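Hi Ekow,

Quick update on the Sanwood storeroom. We spent most of April clearing out the old cupboards, and I'm happy to say the blue metal shelving is up and in use! Your $200 covered the bins with a little left over - I'd like to put that toward labels if you're okay with it.

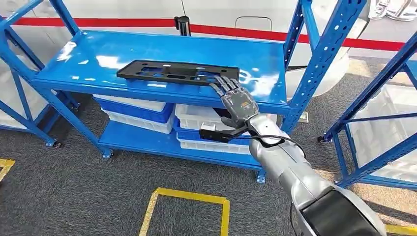

What goes on the top shelf? Flat parts, like the black plastic plates with the cut-outs, so people can grab them without digging through a bin.

The bins live on the shelf underneath, stacked. Still to do: sort the three boxes that came over from Barkel (mostly screws and odd brackets, I think) and find a home for the long stuff. I'll write again once the labels are on.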